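Household > Laundry & Closet > Odd Socks and Small Knits

Start | Kitchen | Laundry | Workshop | Garden

Keeping Small Knits and Odd Items in Order

Small things cause more trouble in the laundry than large ones. A bath towel never goes missing. Socks, wrist warmers, hair bands and dishcloths end up behind the machine, inside pillowcases or stuck in the rubber door seal. The tips below are the ones that have lasted in our house.

Before the wash

Turn ribbed items right side out and pull the cuffs straight. Lint collects in the folds and a balled-up cuff comes out of the machine still dirty in the middle. Put small knits in a mesh bag and fill it halfway at most. Wash stripes with like colors for the first three washes, especially if there is white next to green or red.

Cool water and a low spin are enough for most knits. If the label says 200 grams of detergent for a full drum, use a quarter of that for a small load. Too much soap leaves the ribbing stiff. 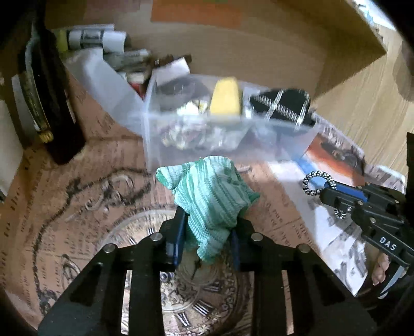
Drying and folding

Lay knits flat on a rack. Hanging them by one end pulls the stitches long, and they do not go back. Press water out in a towel first if the room is cold. A radiator is fine for cotton, but wool should stay away from it.

Fold once lengthwise and once across. Rolling saves space but stretches the edge if the roll is tight. Do not tuck one cuff over the other. It wears out the elastic on the outer one.

One bin for strays

Keep a single see-through bin for anything without a home. Ours sits on the desk, where everybody walks past it. A lid is no use, as people stack things on top and forget what is inside.

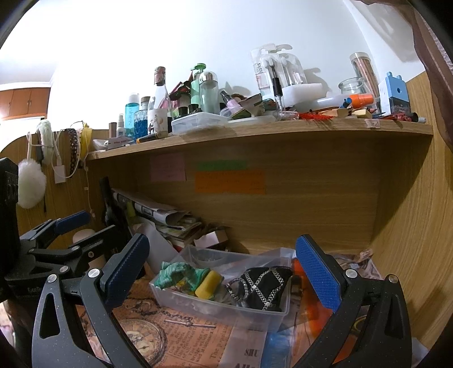

Go through the bin on the first of the month. Anything that has been in there for 21 days gets put away properly, mended or thrown out. Single socks with sound fabric make good dusters for blinds and chair legs.

Keep chains and beads apart from knits for longer storage. A small clasp will catch a loop and pull a run across the whole piece. A zip pouch is enough. If a loop has already been pulled, do not cut it. Work it through to the back with a blunt needle and ease the stitches on both sides until they lie level.

Wash the bin itself with dish soap twice a year and let it dry fully before filling it again.

More in Laundry & Closet
Getting candle wax out of a tablecloth
Cleaning the rubber door seal
How to re-string a drying rack
Storing wool from May to November
Mending a dropped stitch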